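Laklow grocer expands refill range to cut packaging

19 August 2025

Flulberg Foods will add 82 products to the refill section of its Laklow store in September, bringing the total on offer to 284. The new lines include rice, lentils, rolled oats, baking flour, dish liquid and several loose teas.

Customers can bring clean containers from home or buy a jar in store. Containers are weighed at the counter before filling, and shoppers pay only for what goes in them. Prices are marked per 100 grams or per litre.
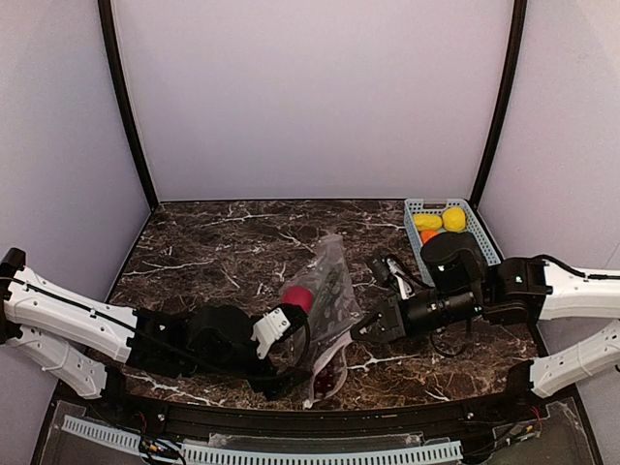
The store will also stop giving out free produce bags. Paper bags will stay available beside the fruit and vegetables, and reusable mesh bags will be sold for $2 each.

"People have been asking for flour and oats since we opened the section," said store manager Luminița Dobre. "We had to find the floor space first – the old magazine racks have gone, and the bins will run along that wall."

Nuts and seeds will come from Krishnan, a family-owned wholesaler that already supplies the store's spices. Cleaning products will be supplied by Vonitz in drums, which go back to the company for refilling.

Shoppers with food allergies are asked to speak to staff before using the bins. Ingredient lists will be kept at the counter, and pre-packed versions of 131 products will remain on the shelves.

Store hours will not change. Enquiries can be made at the service desk.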